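Visit report: Eklow workshop open day, 15/10/2022

Prepared by Morena Bianchini for the equipment planning group

Four of us drove out to Eklow for the open day. Daithí Sheehan came along to look at power and floor loading, Tane McAlister to ask about service, and Sihan Shao because the parts-return bench is her area and she will have to live with whatever we buy. We were there from the opening until mid-afternoon and skipped the catered lunch talk.

Our brief was narrow. We have money set aside for one bench cell in the next financial year, and the quote has to be in by the end of January if it's going to make the first round. We wanted to see small-item handling on a table, done with two arms, at a price that doesn't need sign-off from head office.

Three suppliers had stands. Vondel had a large palletizing unit behind a fence, well outside our range, and we spent only a few minutes there. Rizzi were showing conveyors and had nothing running. Most of our time went to the Brustard stand and then to Eklow's own demonstration bench at the back of the workshop.

The back bench was the closest thing to our work. It has two arms over a plain table, with ordinary small goods laid out instead of machined test blocks. Lise Paquette, who runs the bench for Eklow, let us stay as long as we liked and answered questions while it was going. Earbuds and their charging case were among the goods, and they're close in size to what Sihan's crew sort all day.

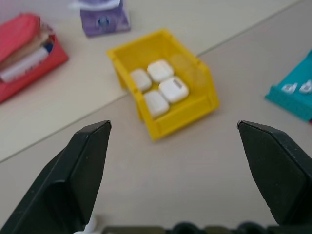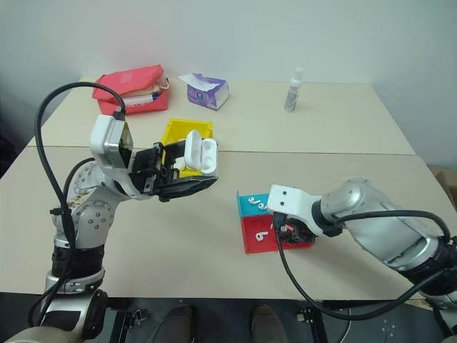 Eklow's demonstration bench, with the yellow bin on the table.

Sihan's main question was about the fingers. The ones fitted are stiff, with flat angled tips, and Lise said a softer pad can be ordered for glossy plastic. Pads are a consumable. She suggested we budget for 11 sets in the first year and see how we go. Tane asked whether they can be changed without recalibrating and was told yes for the pads, no for the finger itself.

We also talked about bins. Eklow uses whatever is on the shelf, and Lise's advice was to keep our own containers and spend the money on training time. We had pencilled in a line for custom trays, and I'd now take it out.

Cabling is a point to watch. Each arm has a black cable running outside it to the gripper, and one of them comes down across the front of the table. Daithí would want that tied back or rerouted before one of our people works next to it. Internal routing is available on the newer arm at extra cost. He measured the space we would need and thinks bay two will do if the old label printer goes.

Prices as given to us verbally, none of them yet in writing:

Wrist camera and mount, per arm: $2,145
Finger pads, per set: $66
Operator training, per hour on site: $171

The arms themselves were quoted as a range so wide that I haven't put it here. Lise will send a proper figure for one arm and for two. Brustard promised the same, and said their lead time is longer at the moment, without saying how long.

Tane wasn't happy with the service answer from either company. Eklow has one technician for our region and Brustard would fly somebody in. He wants a response time in the contract and a spare gripper on our own shelf, which should go in the budget as a separate line so it doesn't get trimmed.

Sihan would like two arms. Daithí would start with one and leave room for the second. I lean toward Daithí's view on cost, but a single arm can't hold a case and pick from a stand at once, and that is a fair share of the job.

Still to do:
Written quotes from Eklow and Brustard (Morena)
Bay two drawing with the printer removed (Daithí)
A box of our own returns sent to Lise for a trial (Sihan)
Service terms, including the spare gripper (Tane)

Parking at the site is limited and the side gate is locked on weekends, so anyone going back on a Saturday should use the front entrance.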